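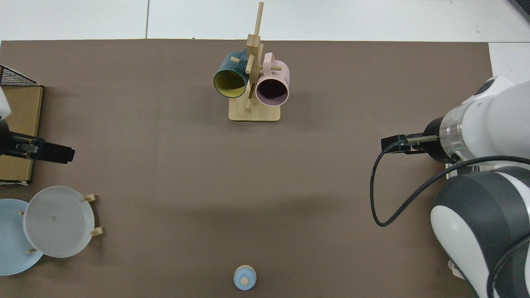 How to get tea stains out of mugs (and which tricks to leave alone)

Search for this and you will be told to use salt, lemon, toothpaste, denture tablets, vinegar, fizzy drinks and the inside of a banana skin. I have tried all of them except the banana skin. Most of them do something. Very few do enough to be worth the cupboard space, and a couple will leave your mug in worse shape than a bit of tea ever would.

First, the question of whether you need to bother. The brown film is harmless. It is tannin, helped to stick by the minerals in hard water, and there are people who swear a stained mug makes better tea. I don't believe them, but I don't think they are coming to any harm either. If you clean your mugs with washing-up liquid and they still look brown, they are clean and brown.

I live in Kandside, where the water is hard enough to leave a crust on a kettle in a fortnight, so my mugs go brown faster than most. If your water is soft you may get away with the first method and never need the rest.

What you need

Bicarbonate of soda (the cheap tub, the baking kind is fine)
Oxygen bleach powder, meaning plain sodium percarbonate
Citric acid, in powder form
A soft sponge and an old toothbrush
Rubber gloves

You don't need a mug cleaner. The hardware stall in Warkgate sells a little tin with a teacup on the lid, and when I read the label it was sodium percarbonate with perfume in it. The big plain bag on the shelf below was cheaper and did the same job without making my tea taste of lavender.

Method 1: bicarbonate paste, for light stains

1. Rinse the mug and tip the water out, but leave it damp inside.

2. Put in a teaspoon of bicarb. Add a few drops of water until it is like thick toothpaste.

3. Rub it round with the sponge. Go gently. Bicarb is soft, but pressing hard wears out your wrist and gains you very little.

4. Use the toothbrush for the ring at the bottom and the place where the handle joins.

5. Rinse twice and look at it in daylight. Kitchen lights are kind to stains.

If it has worked, stop. If there's still a shadow, a second go with bicarb will probably not shift it, whatever the packet says. I have seen pages that tell you to leave the paste on overnight. I did one mug overnight and one for two minutes and couldn't tell them apart in the morning.

As for adding vinegar to make it fizz: the fizz is the acid and the bicarb cancelling each other out. It looks busy. What you're left with is mostly salty water, and you could have had that from the tap and the salt pot. 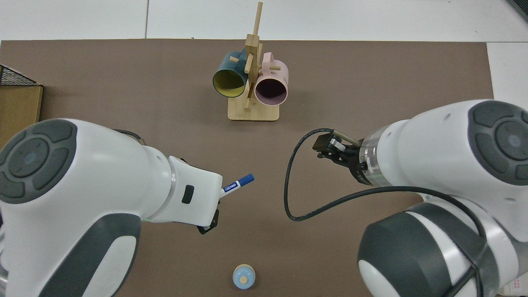
Salt, then, while I'm on it. Salt does scour, and it will take a fresh stain off if you are in a rented cottage with nothing else in the cupboard. The grains are sharp when dry, though, and on a matt or hand-painted mug I wouldn't risk it. Toothpaste is the same idea with mint added. It is also a nuisance to rinse out, and the next three cups will remind you of that.

Method 2: oxygen bleach soak, for the brown that won't budge

This is the one I'd keep if I could only keep one. It suits glazed mugs, plain china and most stainless steel flasks. It does not suit aluminium, anything with a gold or silver rim, or mugs with a wooden part.

1. Put the gloves on. The powder is hard on skin.

2. Stand the mug in the sink or in a washing-up bowl. It may foam over the top.

3. Put in half a teaspoon of powder.

4. Pour in 200 ml of water at 60 degrees. Boiling water isn't better. It makes the powder go off all at once, and the froth is over before the stain has had much of a soak. If you haven't got a thermometer, use very hot tap water.

5. Leave it for half an hour. Stir once with an old spoon if you feel you must.

6. Tip it away, wash the mug with washing-up liquid and rinse it well.

Do not put a lid on. I mention it for the flask owners: the powder gives off gas as it works, and a sealed flask full of gas and hot water is a bad thing to be holding.

Stains that have been building for years may need a second soak. I have yet to meet one that needed a third. If you're on your third, you are probably looking at something other than tea (see "Marks that aren't tea" further down).

A word about the table

Mug cleaning is splashy, and both the percarbonate and the citric acid can mark a worktop. I used to spread newspaper, which goes soggy and leaves print behind. A decent wipe-down mat is better, and so is the draining board, provided yours isn't marble.

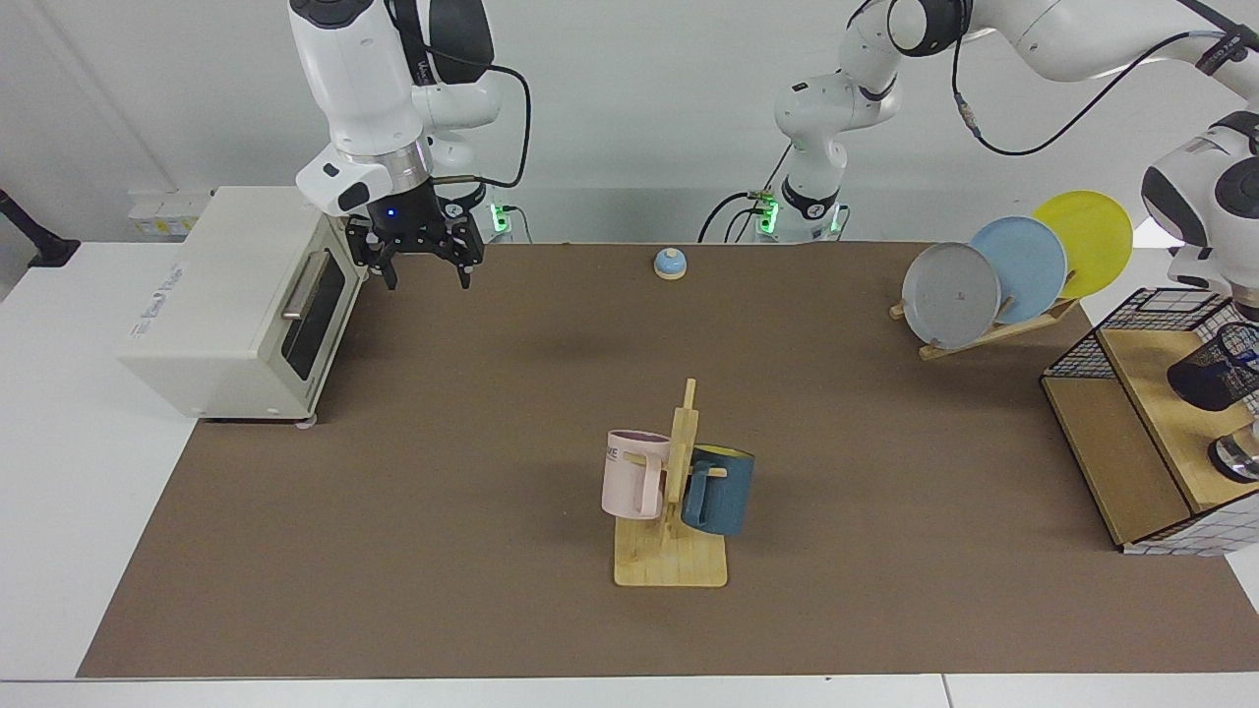
A large brown mat over a white tabletop.

Ignore anyone selling a special mat for the purpose. Any mat that doesn't mind water will do, and an old plastic tablecloth folded double would be just as good.

Method 3: citric acid, for chalky scale

Sometimes what looks like a stubborn stain is scale with tea trapped in it. Run a fingernail over it. If it feels rough, no amount of bleach will finish the job and you want an acid.

1. Wash out every trace of the last cleaner.

2. Put a teaspoon of citric acid in the mug and fill it with warm water.

3. Wait a quarter of an hour, then rub with the sponge.

4. Rinse.

Lemon juice does the same, slowly and at greater cost. White vinegar works too, but your kitchen will smell like a chip shop until bedtime.

Please don't use chlorine bleach before or after this, and never together with it. Bleach and acid make a gas that can put you in hospital. I know the old advice was a drop of household bleach in every cup once a month. It was poor advice then as well, and I'd keep the stuff away from anything you drink out of.

Marks that aren't tea

Grey pencil-like lines inside the mug are metal, rubbed off the teaspoon. They sit on the glaze and none of the three methods will move them. A cream cleaner on a damp cloth usually will, with some elbow work. Check that the label allows it on china.

A web of fine brown lines is different. The glaze has cracked and the tea has gone in underneath. You can lighten it with a long soak but it'll be back, and there is a fair argument for retiring that mug to pens. I had a big Kumari breakfast cup that went this way. I soaked it every week for a whole winter and all I got was a slightly paler web.

Black insides hide everything, so people with dark-lined mugs assume they never stain. Do the fingernail test now and then.

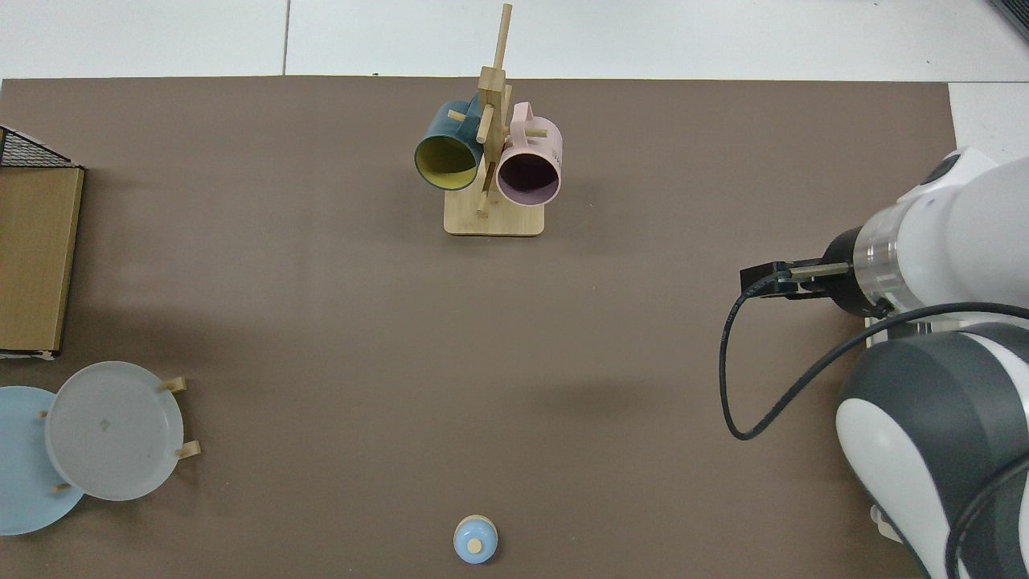 Drying and putting away

Dry the mug with a clean cloth, or let it drain fully before you put it in a cupboard. Water left in the bottom leaves its own ring, at least in Kandside it does.

Stacking is what chips rims. If you must stack, go two high and no more. Hanging mugs by their handles is kinder to the rims, as long as the handles are sound. Before you hang up an old one, look for a hairline where the handle meets the body. It's a long way down from a hook under a shelf. On a stand, put heavy mugs on opposite sides so that it doesn't lean, and lift them off with the other hand on the base.

I am not convinced that open storage keeps mugs fresher, which is a thing I read on every page that wants to sell me hooks. A cupboard is fine. Open storage does gather grease if it's near the hob, and then you will be washing mugs before you use them as well as after.

Keeping the stain from coming back

Rinse the mug when you finish. That is nearly all of it. A mug rinsed straight away takes weeks to go brown, while one left on the desk with a cold half inch in it can do it in a few days.

Filtered water helps a bit. Milk in the tea helps a bit. The D'Amico café down the road from me puts its cups through the machine twice, and they are still brown round the bottom, so I wouldn't pin much hope on a dishwasher. The hot cycle is also what takes the pattern off.

I do a percarbonate soak when I notice the brown, which works out at every couple of months. There is no need for a rota.

Last updated: September

Comments

teapot_and_toast: Did the percarbonate one on six mugs I was about to throw out. Came up white. I'd been scrubbing with bicarb for years like a fool.

limescale_lodger: You're too hard on denture tablets. They work on my narrow flask and I don't have to measure anything.

Reply from the author: They do work. They are mostly the same thing as the powder with mint and dye added, and you're paying for the pressing. For a narrow flask I'll grant you the convenience.

brewedawakening: Warning to others, I ignored the bit about gold rims. The rim is now more of a suggestion.

northside_nan: Never cleaned the inside of my mug in my life and I'm not starting now.

kettle173: Can I do the citric acid in the kettle as well or is that a different strength?

Reply from the author: Same powder, more of it. Two tablespoons in a half-full kettle, boil, leave for twenty minutes, then rinse and boil fresh water once before you drink any. Check the kettle's booklet first.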